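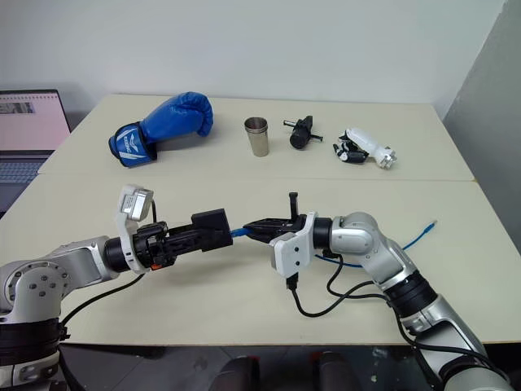
Somebody left a comment on my last post asking how I could possibly care this much about a baseball team that drew 449 people on a rainy night in July. My first thought was, you should have been one of the 449!

4 min read

So let me try to answer properly. The team is the Botholm Lyons, they play in a summer wood-bat league, and I have loved them for 11 seasons now. Most of the roster turns over every year. The kids show up in early June with a duffel bag and a host family, and by the middle of August they're back at college. You get about ten weeks to learn who can hit a curveball and who is going to swing at one in the dirt every single time (and you love him anyway).

The rainy game was against Plitemell. Delayed at the start, delayed again in the third, and by the time it really got going the infield was the color of chocolate pudding. We were down 5-1 going into the eighth. Then our leadoff guy bunted — bunted! Down four! — and beat it out by a step, and the whole place woke up. Two walks, a ball off the end of the bat that dropped behind first base, another walk, and suddenly it was 5-3 with the bases still loaded and our catcher coming up. He'd been hitless in his last 28 at-bats. I know this because the man behind me had been announcing the number out loud since the second inning, going up by one each time.

He hit the first pitch into the gap in right-center. All three runs came in, and he slid into third on his stomach and lost his helmet somewhere around second. 6-5 Lyons. I hugged a stranger in a poncho.

The ninth was awful, in the best way. Plitemell got a man to third with one out, and our closer, who throws hard and has only a rough idea of where it's going, got a strikeout on a pitch that nearly hit the dugout steps. I still can't tell you why the batter went after it. Then a little pop-up to short and we all went home soaked.

I've been to big league parks and had a great time. I'm not going to pretend the hot dogs are better in Botholm (they are worse, they're kind of gray). But I sit three rows up from the on-deck circle and I can hear the hitters talking to themselves. You can hear the shortstop call off the left fielder. When the ump misses one low, you can hear the catcher say something very polite about it.

The playoffs start in August and we're a game and a half behind Nasulis for the last spot, with four left against them, two here and two there. If we get in, the opener would be at home, and they're hoping for around 1,000. I'll be driving over to Nasulis for both road games with a cooler and dry socks, and I've got room for two more in the car if anyone local wants to come along. Leave a comment. Gates open at 6 and I like to catch batting practice.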